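Gripper notebook, Standidcombe robotics club
January 17, 2022 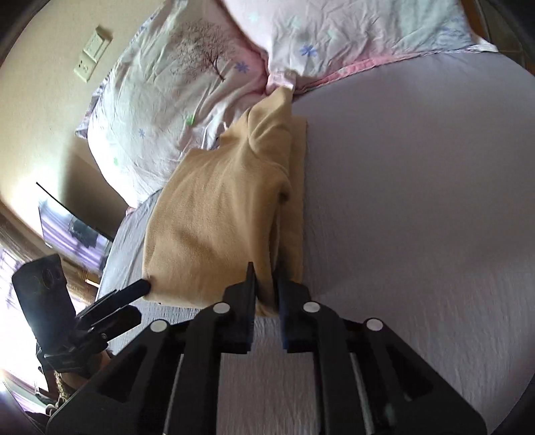
OK so, folding. I took the hand-held gripper home over the break to get in some practice before we start recording for real, and I have opinions now. The plan we wrote up for the Traltton meet says each of us does 20 folds of the same item, same starting position, and then we compare. I picked fleece. Fleece is not a friendly first choice! It's thick, it springs back a bit, and when you close the fingers on the edge you tend to get two layers when you wanted one.

What worked better for me was coming in low with the fingers pretty much flat to the sheet, then closing slowly and lifting only a little before dragging across. If I lift too high the far end bunches up and I spend the rest of the try chasing it. The pad grips fleece really well (almost too well – letting go cleanly is the hard bit, so open wide and back straight out).

A good fold takes me about 20 seconds. A bad one takes forever, and I've been keeping those too, with a note on each. Whoever sorts the files, please don't throw the bad ones away until we've talked about it.

Still open:
- Do we call it folded if the top is twisted but the bottom half is flat? The Sequeira score sheet only says "rectangular," which is no help. I've been marking those as half points for now.
- Bed or table? The bed gives under the fingers and I kind of like that, but the Fostdale team told us they do everything on a table, so our times won't match theirs.
- Check the screws on both fingers before each session. Mine are fine so far but I'd like it on the checklist.

Next time: T-shirt, then the hand towel if my wrist holds up. I want a better way to rest my arm too, it gets tired way before I get bored. Bringing the gripper back to the club room after that, with the charger.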